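My boots were still wet from training when we pulled into Jarkness, two hours before kick-off, and Fergus Drummond was already on the touchline telling anyone in a tracksuit that we were going down. He's followed Grernow for 70 matches straight and predicts relegation at every one - I've grown quite fond of it.
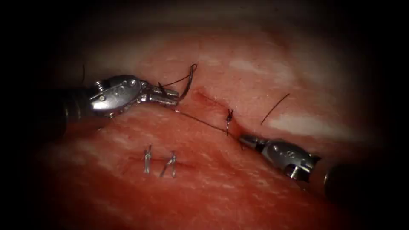

*Two instruments, almost tip to tip over the tissue.*

We hadn't won away since November, and the first half was grim (I dropped the ball cold with the line begging!). Escobedo, their enormous number 8, ran over me twice. 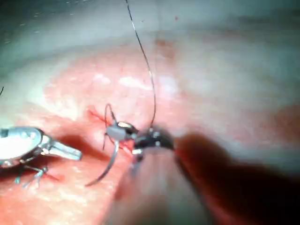
Then Hiếu Chu came off the bench. He's our smallest halfback by a mile, and he started kicking behind their wingers as if he'd been saving it up all season. Five points down became 2 up, and the crowd of 968 went very quiet.

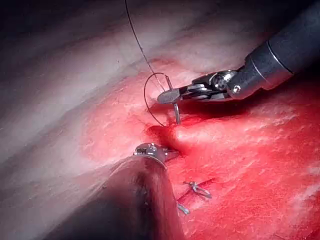
I don't remember much of the last scrum except somebody's elbow in my ear and our coach yelling about my body angle. We held on, just. Fergus reckons it only delays things, and we've got Skindonden at home next.

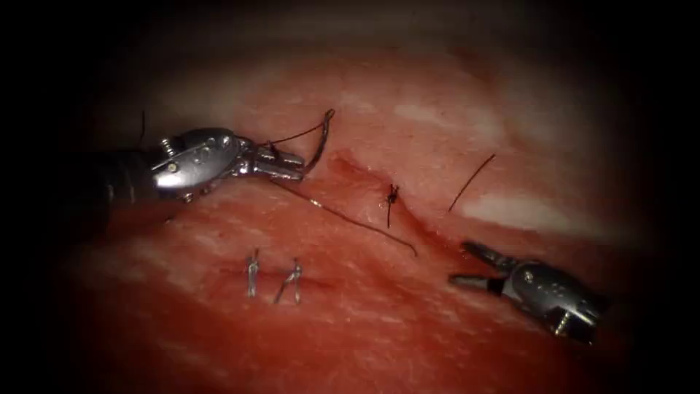
*A dark knot near the centre, with silver sutures below.*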